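Trilleck

A household recipe and pantry collection, kept as plain text files

Hello and welcome! Trilleck is a collection of home recipes, pantry notes and storage notes, written down by a handful of people who cook a lot and who got tired of losing things on the backs of envelopes. It started as a folder Geetha Panicker shared with the rest of us one July, when her mum's handwritten book was starting to come apart at the spine, and it has grown in a fairly unplanned way since then. If you've come for the lime pickle, it's in the preserves folder, and you're very welcome to it.

You don't need to be a programmer to use any of this. Every recipe is an ordinary text file that opens in whatever you normally read text in, and most of us just print the ones we like and stick them inside a cupboard door.

What's in the folders

recipes — the main event, one file per dish, sorted loosely by the sort of meal it is. Some dishes could live in two places (is a savoury pancake breakfast or tea?) and we've put them wherever the person who wrote them up would go looking.

preserves — pickles, jams, chutneys and a few cordials. These have their own folder because they carry extra fields for jar size and keeping time, and because Geetha asked for one.

storage — notes on keeping food once you've got it home: herbs, flour, cut fruit, leftover rice, bread, the half onion. This is the folder people write to us about the most, which surprised all of us a bit.

substitutions — a single long table of swaps, with a column for how happy we were with the result. Please read that column before you use coconut milk in a white sauce.

drafts — anything that hasn't been cooked by a second person yet. Help yourself, but taste as you go.

How a recipe file is laid out

Each file begins with a short block of fields, then the method in ordinary sentences. The fields are:

name: what the family calls it, in whatever language they call it that
other_names: anything else you might search for
from: the person who wrote it up
serves: a whole number, please, even if your family eats like a football team
colour_when_done: optional, but very handy for caramel, onions and anything fried
cooked_by: everyone who has made it from the written version
notes: the rambling part, and usually the best bit

A cup here is the 250 mL metric cup and a tablespoon is the Australian 20 mL one. This matters far more than you'd think for baking powder. If you're in Canada or anywhere else with a 15 mL spoon, the files tagged spoon_sensitive are the ones to watch, and everything else will forgive you.

How recipes get in

Two people have to cook a dish before it leaves drafts, and the second person has to work only from the text, without ringing up the first. That rule came from Dinesh Dissanayake after a regrettable afternoon with a dhal that said "add the usual". He was right, and the files are much better for it, though it does mean things move slowly. Some very good dishes have been sitting in drafts for ages because they need an oven the rest of us haven't got.

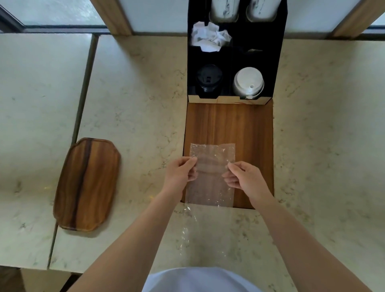 Once the second cook is satisfied, their name goes in cooked_by and the file moves across. If they had to guess at anything, the guess gets written into the method, and the first person can argue with it afterwards. We keep those arguments in the notes field whenever they're interesting. The one between Teodor Mocanu and Saranya Subramaniam over whether polenta should be stirred the whole time is longer than the recipe it's attached to, and I wouldn't trim a word of it.

We have two Saranyas, by the way! Saranya D'Souza looks after the preserves and the substitutions table, and Saranya Subramaniam does most of the bread and nearly all of the proofreading. In the from field they are saranya_d and saranya_s. A few older files just say saranya, and if you can tell from the prose which of them it was, do let us know.

Things we know are wrong

The serves field is unreliable for soups. Teodor's are all written for the enormous pot he has at home, and halving them doesn't always work because of the salt.

Oven temperatures are in Celsius and mostly assume a fan. Files brought over from Tiseck, the older collection we folded into this one, don't say either way, and I've been going through them as I get the chance. I'm up to the slices.

Keeping times in the storage folder come from our own fridges and our own noses. They aren't food safety advice, and if your local health authority says something stricter, please go with them.

The Rattanakul curries are written for a mortar and pestle. A food processor will get you there with a splash of water, but the paste comes out looser and wants longer in the pan.

There are 5 files with no method at all, only ingredients. Geetha's mum knew what she meant. We're working on it.

Converting to other formats

A small script called Bremov turns the whole collection into a single printable booklet, with an index at the back. It handles accents properly now, so the Romanian and Tamil names should come through in one piece. If the page breaks land in silly places, try the larger margin setting first.

Sharing and using

Cook from it, print it, change it, give it to your neighbour. If you republish a whole recipe, please keep the from line, as these are people's family dishes and they like to see the name travel along with the food. Corrections are always welcome, and so are reports that simply say you made the thing and how it went.

Last tidied up on Tuesday, March 4, 2025, mostly the bread folder.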